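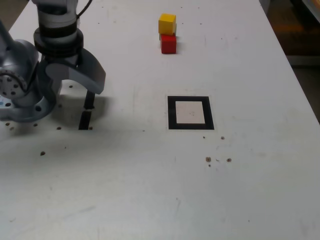

They asked for the red and the yellow before they asked for lunch, Kendra McIntyre wrote to us after her kindergarten class had used its first set for a morning, and she wanted to know if she could order those two colors without the rest of the box. She could. You can too. Loose cubes by color are on the order form, near the bottom.

About Verkolura

Verkolura makes small wooden cubes in plain colors. We sell them to schools, day care centers, therapists, libraries and families. We have been doing this for 21 years, and cubes are still most of what leaves the building.

The company was started by Audrey-Anne Carrier, who had been teaching first grade and was tired of sets that came with arches, wheels and half-moons and never enough of the plain pieces. She cut the first batch in a rented garage with a borrowed table saw. Those cubes were sanded by hand and no two of them were quite the same size, so a tower of them tended to drift. Some families still have them. We get a picture of one now and then, usually with tooth marks.

Today we work out of a one-story building on Basora Road. The cutting room is at the back, the paint room is in the middle, and the packing tables are up front by the windows, where the light is best for matching colors. The office is a desk next to the packing tables.

What we make

The Trakar set is our main product. It holds 60 cubes in a cotton bag with a drawstring, in red, yellow, blue, green, orange and natural. The cubes are solid maple. Edges are eased enough to be comfortable in the hand and no more than that. If you round an edge too far, the flat face gets smaller and the cube on top has less to sit on.

We also sell the Shehata tray, a shallow birch tray with a lip, made for putting the cubes away in rows. Plenty of customers use it as a building surface instead. It works for that, although a table is steadier.

Paint is water-based and goes on in two thin coats. We leave it matte. Gloss looks nice in a catalog, but glossy cubes slide against each other, and a young builder who is placing a block a little off-center needs some grip. Off-center is how most people stack. A cube will stay up with a good part of it hanging over the one below, and finding out how much is a fair way to spend an afternoon.

Colors have changed once. The first yellow was too close to the natural wood under classroom lights, and Kiprono Shirima, who runs the paint room, spent most of a winter on a brighter one. Red has never been touched. We still get requests for purple. We have tried it, and it came out brown on maple.

How a cube gets made

Boards come in rough and rest in the back room until they are dry enough to cut. They are planed, ripped into square sticks, and then cross-cut into cubes. Each cube goes through the sander, gets its edges eased, and is checked against a steel gauge. The ones that don't fit go into a bin by the door. Local schools are welcome to come and fill a bag from that bin at no charge. Call first.

After that comes paint, a night on the drying racks, a second coat and another night. Packing is done by hand. Shalini Tyagi and her crew weigh each bag when it is filled, and if the weight is off they tip it out and start over.

On a steady month we finish 4,000 cubes. In the fall it is busier and orders take longer. If you need sets for the start of school, please order by April — we mean this kindly, but we say it every year and every August the phone rings.

Visiting

Small groups can visit the workshop in the morning. There is a low white table near the front door with cubes on it, and children can build there while the adults look around. The cutting room is closed to anyone under 12, and everyone who goes back there wears glasses, which we provide. Closed shoes, please. There is parking on the side of the building, but the lot is gravel and strollers do better on the front walk.

For teachers

A short booklet comes with every school order. It was written by Mackenzie Friesen, who taught kindergarten before joining us and who still tries out new activities in a classroom down the road. There are four sections: sorting by color, copying a pattern, building from a spoken description, and taking a tower down one block at a time without knocking it over. The last one is harder than it sounds. The activities use very few cubes, sometimes only two, so a single bag can be shared out among several tables.

The booklet can be copied for use within your school. If you have an activity that works well with your own group, send it in and we will consider it for the next printing. We pay for the ones we use, in cubes.

Care and repairs

Wipe the cubes with a damp cloth and let them dry in the open before they go back in the bag. Do not soak them and do not put them in the dishwasher. Maple swells when it takes on water, and a swollen cube rocks when you set it down.

Paint will wear at the corners. This is normal and does no harm. If a set has seen hard use, you can send it back to us for sanding and repainting. We charge by the bag, and the turnaround depends on how full the racks are. Drawstrings and cotton bags can be bought separately, as can single replacement cubes in any current color. Tell us which year you bought the set if you know it. The oldest cubes are slightly larger, and we keep a separate box of that size for matching.

Contact

Orders and questions go to the front desk by phone or through the contact form. Someone picks up between 8 a.m. and 3 p.m. Messages left after that are returned the next working day. For school purchase orders, please put the name of the person receiving the box on the form as well as the name of the school, and note whether there is a loading door or if the driver should come to the office.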